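Brernen Revises Weighing and Receiving Standard for Dry Goods Sold by Net Weight

TROLPORT, January – Brernen, a regional distributor of dry foods, has issued a revised receiving standard covering all bagged goods bought and sold by net weight. The standard replaces separate instructions previously kept at the Trolport and Flallelmont warehouses and applies to flour, rice, dried beans, seeds and salt.

The main change concerns tare. Until now, receiving staff subtracted a fixed packaging weight from each product line. Under the revised standard, the packaging weight is taken from a sample of empty bags for each supplier lot and entered on the receiving record before any net weight is calculated. Lots that arrive without a tare value remain on hold.

"Fixed tare values were set when most suppliers used paper sacks," said Fumiko Ogura, head of weights and records at Brernen. "Bag material has changed several times since then, and the values did not follow. The error on one bag is small. On a full season of receiving, it shows up in the stock count."

Background

Brernen reviewed 621 receiving records before drafting the standard. The review compared supplier-stated weight, received weight and the weight later issued to customers. Differences fell into two groups. The larger group came from outdated packaging weights. The smaller group came from scales that had been moved and put back into use without a zero check.

The review found no pattern tied to a single supplier. It did find that the two warehouses rounded in different ways: Trolport rounded each bag before adding, and Flallelmont rounded the total. The revised standard requires addition first and rounding once, at the end of the record.
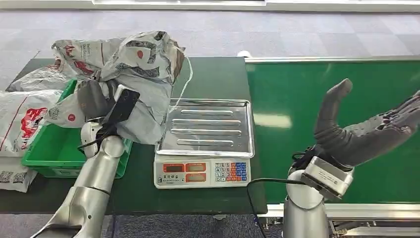

Digital weighing scale with stainless steel tray, beside a green crate.

Scale Requirements

Bench scales used for receiving must stand on a level, rigid surface and be kept clear of fans and open dock doors. A scale is to be switched on for 12 minutes before first use. The operator then confirms a zero reading with the tray in place, sets a check weight at the center of the tray and records the result.

A scale that has been moved for any purpose, including cleaning, is treated as newly installed. It must pass the zero check and the check weight test again before the next bag is recorded. A scale that fails twice in succession is tagged and taken out of service until it has been adjusted and retested.

Check weights are kept in closed cases and handled with gloves. Each warehouse holds one working set and one reference set. The reference set is used only to verify the working set and does not go onto the receiving floor.

Tare Sampling

For each supplier lot, 11 empty bags of the same type are weighed together and the total divided to give a mean tare. Ties, liners and inner labels that stay with the bag are included. Pallet wrap and outer labels removed at the dock are excluded. Where a supplier provides its own tare figure, that figure is noted beside the measured one but does not replace it.

Torn bags are not used for tare sampling. If too few sound empties are available, the supplier is asked to send new ones with the next delivery, and the lot is released on a provisional tare marked "P" on the record. Provisional records are corrected once the empties arrive.

Moisture

Goods that take up water from the air will gain weight in storage. The standard sets a relative humidity limit of 60 percent for rooms holding flour and salt. Readings are taken at 7 a.m. and 3 p.m. and written on the room sheet. When a reading is over the limit, affected lots are reweighed before issue, and the issue weight is used for billing.

Beans and whole grain rice are exempt from the reweighing rule but not from the room readings. Seeds are covered by a separate schedule attached to the standard.

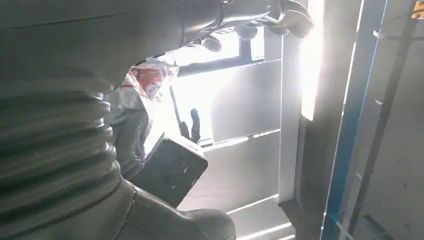 Training and Introduction

Receiving and stock staff at both warehouses will complete a half-day course before working under the revised standard. The course covers zero checks, use of check weights, tare sampling and completion of the new record form. Staff who work only in dispatch will receive a shorter briefing on issue weights and the meaning of provisional records.

The course material was prepared by Rungnapa Yensuk, training lead at the Flallelmont warehouse, who also wrote the first draft of the tare section.

"Most of the questions in the trial sessions were about liners," Yensuk said. "Some liners come out with the product and some stay in the bag. The form now has a separate line for that, and the operator has to fill it in even when the answer is zero."

Trolport will change over first. Flallelmont will follow when its remaining stock of old record forms has been withdrawn. Records opened under the previous instructions will be closed under those instructions and will not be recalculated.

Information for Suppliers

Suppliers are asked to take the following steps before their next scheduled delivery:

Send sound, unused empty bags for each bag type in current use.
State whether the printed weight is net or gross.
Give advance notice of any change in bag material, liner or closure.
Mark mixed pallets with the number of bags of each type.

No change is required to delivery notes or lot codes. Price terms are unaffected. Disputed weights will continue to be handled through Lemieux, the outside weighing service named in existing supply agreements, and the costs of a disputed weighing will be shared as before.

Copies of the standard, the record form and the seed schedule are available on request from the Brernen records office in Trolport.

About Brernen

Brernen buys, stores and distributes dry foods for bakeries, grocers and institutional kitchens. It operates warehouses in Trolport and Flallelmont.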